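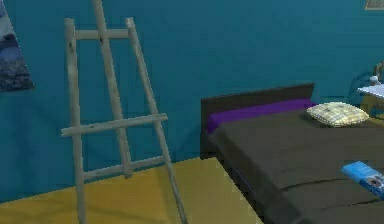 Cercombe Joinery School was set up to teach furniture repair by hand. Courses run for 11 weeks – evenings only – and cover jointing, turning and finishing. The workshop takes up roughly 4000 square feet, with a timber store behind. The June intake is now full.

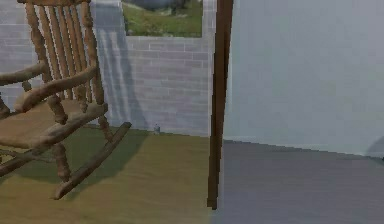 One former student, writing to the office, said the glue module alone was worth the fee and should be longer. It has been extended.

© Cercombe Joinery School | Contact | Back to top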